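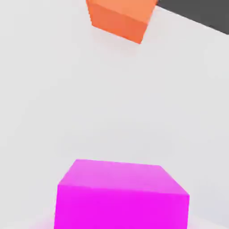 Magenta cube, seen from above.

Vodora storage ottoman review

We bought the Vodora ottoman in April to replace a coffee table with sharp corners. It is sold by Wotetti in two sizes, and we have the larger one. I have used it every day since as a footrest, a spare seat and a place to keep blankets.

It comes flat in one box. The sides fold up, a stiff panel drops into the bottom, and the lid sits on top. No tools are needed. The bottom panel was a tight fit and I had to take it out and turn it around before it would lie flat. The printed sheet does not say which way it goes.

The cover is a woven polyester. We chose the plain gray, which hides lint fairly well but shows water spots until they dry. I spilled coffee on the lid in the first week. Dish soap and a damp cloth took out most of it, and a faint ring is left near one corner. The cover does not come off for washing, and I would have paid more for one that did.

Inside there is room for 4 thick blankets with the lid fully closed. The lining is thin and has started to pull away at one seam. It still holds, but I would not keep tools or anything with an edge in there.

As a seat it is firm. The foam in the lid has kept its shape so far, and I find it comfortable for the length of a meal but not for a whole movie. The lid is loose, with no hinge, so it shifts a little when you sit down on one side. My old Wragg ottoman had a hinged lid and felt steadier, though it was heavier and pinched fingers.

The feet are small plastic discs. They slide easily on our wood floor, too easily if you put your legs up and push back. I stuck felt pads with a rubber backing under them and it now stays put. On carpet it was fine as it came.

I also looked at the Ronach 404 before buying. It has a hinged lid and a zip-off cover, and the store had one on the floor to try. It was taller than our couch seat, so it would not have worked as a footrest for us. If height is not a problem in your room, it is worth a look.

Good: easy to put together, light enough to move with one hand, holds a lot.
Not so good: fixed cover, weak lining, slippery feet.

I would buy it again for blankets and feet. For regular seating I would get something with a hinge.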